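Home | Courses | Handouts | Reading List | Contact

Filed under: Destination Marketing / Course Handouts

Week 4: Visitor Guides, or Why Every Town Is a Hidden Gem
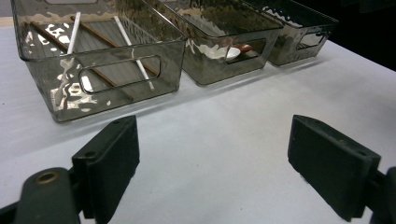

Last week we left off with the question of who a visitor guide is for. The textbook answer is the visitor. The working answer is whoever paid for the back cover, followed by everyone who will call the tourism office if their motel is left out. Keep both answers in mind. You'll need the first one for the exam and the second for the rest of your career.

Our main case is Drerkley, a lake town with one good street. Its guide ran to 204 pages in its last full edition. Mirkell, across the lake, gets more overnight guests and prints a folded sheet. Please read both before class. You will finish the Mirkell one in the elevator.

1. The listing problem

Drerkley's guide carried 538 listings, in alphabetical order, including two dentists. Members paid a flat fee, so a kayak outfitter and a carpet showroom got the same three lines. It was fair. It was also useless to a family standing in a parking lot at noon wanting lunch.

Mirkell sorts by time instead: what to do with an hour, an afternoon, a wet day. Businesses complained, mostly the ones that take longer than an afternoon and can't say why.

Term to know: inventory thinking. Describing a place by what it has in stock. Watch for sentences that begin "Boasting over."

2. Adjectives

Go through the Drerkley guide and circle every "nestled." Bring a spare pen. Then cover the town's name and ask whether the paragraph could be about Eynon, which is on a coast, or Rindport, which is mainly a freight terminal. If it could, the paragraph is doing no work. Rindport's own brochure calls it "charming year-round." I have been in November.

3. Distribution

Printing is the part people budget for. Getting the thing into a rack is the part they forget. Ask where the copies go, who refills the rack, and when last year's edition gets pulled. Eynon was still handing out a ferry schedule two years after the ferry stopped running. Visitors were very polite about it, then wrote reviews.

For discussion

Should a paid listing be marked as paid? Who loses if it is?

What would you cut first from Drerkley's guide, and who would phone you?

Assignment: write a 200-word entry for a town you know and don't especially like. No "nestled," no "something for everyone," no sunsets. Opening hours must be correct. Hand it in on paper, stapled, by the start of the next class.

Previous | Next | Back to Handouts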